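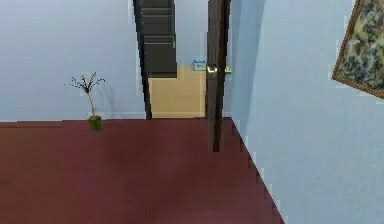 Minutes, open day review, Wed 9 August, Clisum second floor meeting room

Present: simulation, navigation, front desk, facilities, and one person from the Briem office by phone. Lab safety sent regrets and a written note, which was read under item 4.

**1. Minutes of the February meeting**

Approved with one change. The line about parking should say the Grorska lot is available on weekends only. The open action on name badges was closed.

**2. Attendance**

Front desk reported 262 visitors signed in at the main door. Of these, 69 had booked a seat for the Pokimach demonstration ahead of time. The rest walked up. Walk-ups waited up to six minutes between sessions in the morning and longer after lunch, when the second station was down. Front desk did not keep times for the afternoon.

Briem asked if school groups could be counted separately next time. Agreed. The sign-in sheet will get one more column.

**3. Pokimach demonstration**

Simulation went through how the sessions ran. Visitors sat at a station, were shown the house on screen, and picked a goal from a printed card. The navigation software then tried to reach it from a random starting point. Visitors could watch the camera view or the floor map. Most chose the camera view, and the map will be moved to a smaller window.

The logs show 629 episodes for the day. This includes the warm-up runs before the doors opened. Simulation will take those out before the number is given to anyone outside.

The following points were raised:

- The card that says "go to the plant" was the favorite with children. The plant in the red-floored room is small and stands near the wall, and several visitors missed it on the screen until a staff member pointed at it. Navigation does not want it made bigger. Staff will let people look for a while before helping.
- Visitors asked why the walls and floor have rough, stair-stepped edges where they meet. Staff gave different answers at the two stations. Simulation will write two sentences that everyone can use.
- Starting points close to a doorway gave the best sessions. The next room is partly in view and people began guessing where the agent would go. Starting points facing a blank wall were dull and a few visitors left during them.
- One visitor thought the agent was being driven by the staff member at the keyboard. Staff should keep their hands off the keyboard after the episode starts.
- Open doors are fixed in place in this version. Two visitors asked if the agent could close one. It can't, and the handout should say so.

The group then looked at the monitor room, which is planned as the start of the next version of the session.

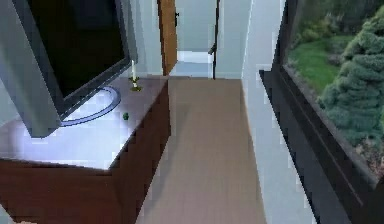

*Corinne Haldorsen*

Navigation likes this starting point. The monitor on the cabinet gives people something to recognize right away, and the strip of wooden floor leads the eye to the open door. The window was also liked, with the lawn and shrubs outside. Front desk said visitors will ask if the agent can go out there. For now the answer is no, the garden is only for looking at.

There was some discussion of the small items on the cabinet. The candlestick can stay and may be used on a goal card. The tiny green object was harder. People in the meeting could not agree on what to call it, and navigation does not want a card that visitors and staff would read differently. It will stay in the room and will not be on a card.

Facilities asked if the screen on the cabinet could show the Clisum logo. Simulation said this is possible but would rather leave it dark. No decision was made. It will come up again with the handout.

**4. Safety and room setup**

The note from lab safety was read. Cables between the two stations crossed the walkway and were taped down partway through the morning. Lab safety asks for cable covers to be in place before the doors open. Facilities agreed and will order them.

The note also said that the room got warm with the door shut. Facilities will prop the door and check the vent. Chairs should be put out in one row, with standing room at the back.

**5. Second station**

The second station stopped responding shortly after lunch. It was restarted twice and then left off for the rest of the day. Simulation found that the log folder had filled the drive. The fix is to clear the folder the night before and to write logs to the larger drive. No episode data was lost.

Briem offered to lend a spare machine. Accepted. Briem will bring it to Grorska, and simulation will set it up there.

**6. Next event at Grorska**

Briem would like the same demonstration at the Grorska site. The room there is smaller, so one station and a large wall screen were suggested. Navigation would prefer two stations. To be settled after facilities has measured the room.

**7. Actions**

- Front desk: add a school group column to the sign-in sheet, and note waiting times all day.
- Simulation: remove warm-up runs from the episode total; write the answer about edges; move the logs to the larger drive.
- Navigation: new set of goal cards, including the candlestick; list of starting points near doorways.
- Facilities: cable covers, vent, Grorska room measurements.
- Briem: spare machine.

**8. Other business**

The lost and found box has a gray umbrella and a child's water bottle from the open day. Both are at the front desk.

Date of next meeting to be sent by email once the Grorska room has been measured.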